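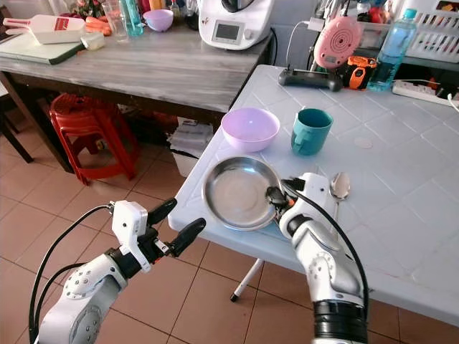 I spent most of November teaching a robot to clear a table, and I've come out of it with an opinion I didn't have going in: we pay far too much attention to how many demonstrations we collect and hardly any to who is giving them, or how tired that person is.

Our little group at Skindavano recorded 2316 demonstrations by remote control. Plates, bowls, cups, spoons, the usual kitchen stuff. Everyone loved that number. It went in the slides, it went in the email to Zullus, and I'll admit I liked saying it out loud. Then I sat down and watched a big pile of them back to back (with a lot of coffee), and I started to feel a little sick.

Take a steel plate. Lying flat it gives a two-fingered gripper almost nothing to hold, so you have to get the rim between the fingers and tilt the thing up, often out over the near edge of the table where there's room for your wrist. There are maybe four decent ways to do that. We had 17. Some of them were me before lunch and some were me at 5 p.m., and I could tell which was which without checking the log! The late ones have this awful wobble where I close the gripper, change my mind, open it, and close it again a hair to the left. A person watching would shrug that off as fumbling. The robot has no reason to, so it learns the wobble along with everything else.

The folks at Qiu who trained on our data asked, very politely, whether the pause before each grasp was intentional. It was me squinting at the screen.

Now, the usual answer is that more data smooths this out, and I get the appeal. Messy demonstrations do teach something, especially the ones where you miss and recover. I'd keep plenty of those. But a recovery is a skill and a dither is a habit, and when you're paid by the episode you produce a whole lot of dither.

I'm also less snobby than I used to be about moving the arm by hand. Grab it by the wrist, walk it through the motion – you feel the rim catch, you feel the plate get heavy on one side. With the remote rig I'm guessing all that from a picture. Hand guiding two arms at once is a pain, sure, and your own hands can end up in the camera view. For learning what a good grasp feels like before you ever touch the controls, though, I'd make everybody do it for 2 hours.

What I'd really like is for Stesteck, or anybody else selling these setups, to put a break timer in the recording software. Mine is a kitchen timer set for 12 minutes. My episode count dropped, and I'm fine with that.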